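Plellell opens registration for the Gilchrist practice exam round

Plellell, provider of online preparation for university entrance exams, announces that registration for its Gilchrist practice round opens in April. The round offers 300 places to Year 12 students, at no cost.
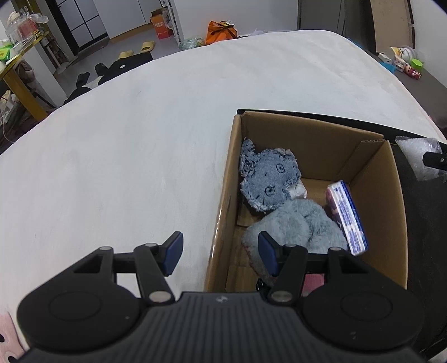

Each student will sit two papers, mathematics and general science, on the Plustik testing platform. The full paper takes three hours and may be done at home, on a desk or on a bed, provided the room is quiet. Books and phones should be put away before the start, and a younger brother's or sister's things too. Results will be released within 6 days.

Last year 3,776 students applied, and some 217 of those admitted completed both papers. In this year's round, a student who misses the first paper can still sit the second, but will not receive a rank.

Questions for the round were prepared together with the Plasta tutoring centre, which also marks the written answers.

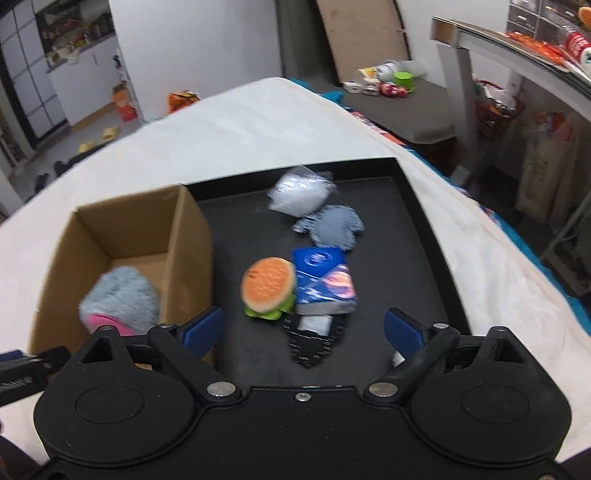
One parent wrote to us after the previous round that the ranking was useful to her daughter, but "the comments on the written answers were worth more", and she asked that they be longer. We have enlarged the comment section accordingly.

Enrolment closes at 5 p.m. on the last day of the month. Late forms cannot be considered.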